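Bat workshop, September, kettle on at half eight

Right, the Lillada cup squad bats. Manju dropped off her two last night and I've spent most of the morning on them, so I'm writing it down while my hands still smell of linseed.

Bat one is the Noltia she's had since juniors. Lovely thing, really nice straight grains, but the toe is in a state. She's been playing on that damp strip at Ververidis all season and digging out yorkers, and the bottom edge has swollen enough that you can feel the lip with a thumbnail. I left it standing handle down overnight and took the lip off with the block this morning (80 grit, then finer, then the really worn sheet from the tin, which I'm not throwing out so please stop putting it in the bin, Toon). Two thin coats of toe sealant, second one went on a bit heavy at the heel side and I had to wipe it back. Will look again tomorrow before the guard goes on.

Bat two is the new one and needs knocking in properly. I know the sticker says pre-prepared! They all say that. I gave it a first go with the mallet, edges only, rolling it round at an angle and keeping well off the splice. Fotis reckons I go too gently to begin with, and he may be right, but he's also the one who put a crack in his own blade in the nets in April, so I'll carry on as I am. Got 135 minutes into it so far, in short bursts with the radio on. It's starting to sound better in the middle, less of that dull thud, though up near the shoulder it's still like hitting a loaf of bread. No leather ball on it yet. Old soft ball for throwdowns next, then we'll see if there are seam marks.

Oil: one light coat on the face, edges and toe, none on the splice or the stickers. It drank it up far quicker than I expected. Laid it flat on the rack, face up. Somebody had moved the rack next to the heater again and I've moved it back under the window. Please leave it there, willow hates being cooked.

Grips. We're down to 3 on the hook, all the chunky ones, and Danai wants a thin octopus one because she's got small hands and hates the double grip she inherited. I had a go at getting the double off without cutting it and gave up after a lot of swearing and talcum powder. Cut it. The twine underneath is loose for about a finger's width at the top, so I've rebound that bit and glued it, and she can't have it back until it's set. I've told her, she's cross, she'll live. She can borrow the Sallonance spare for Lillada if it comes to it, though it's a heavier pickup than she's used to and she'll be late on the pull.

The cone for rolling grips on has a split in it, by the way. It still works if you keep the split facing you.

Stuff to order: thin grips, more than 2 rolls of fibre tape (we got through the last lot in no time after Paraskevi did everybody's edges in one evening, bless her), scuff sheets, toe guards in the short size. Toon has the login for the supplier and I don't, so Toon, over to you.

Other thing, the scales. Weighed Manju's Noltia twice and got two different answers, then got a third with the bench wiped down. I don't trust any of them. Going to bring the kitchen ones from home and do all the squad bats again in one sitting, before and after oil if I can manage it.

Left to do: guard on the Noltia, more mallet on the new one, Danai's grip, sweep up. Copying this onto the shared page once I've had my lunch.
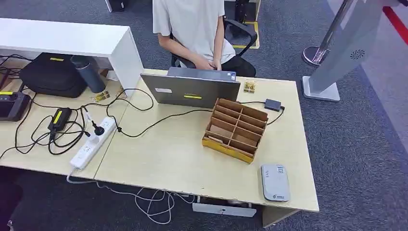 At the desk with the laptop open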